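Weltlow rain gauge and weather station check, May, with comments

1. Gauge level: pass, after a small argument with the post.
2. Funnel clear of leaves: fail. Also one wasp, deceased.
3. Wind cups turn freely: pass. They squeak.

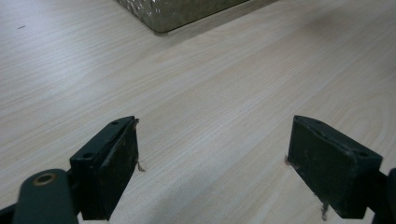
Logbook entries come next, and they skip 9 days, all of them wet. Rain evidently keeps office hours. The book should live indoors on a flat surface, and pale wood grain like this shows up a stray pencil mark nicely. Comment: copy figures the same morning.

4. Station 269 battery: pass.
5. Thermometer shade door latches: fail. String is holding it shut, and the string is tired.
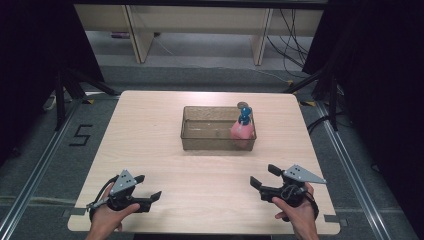

Filipa Caldeira writes that the string has outlasted two latches and she would like it left alone until the fall.

6. Recheck funnel after the next storm.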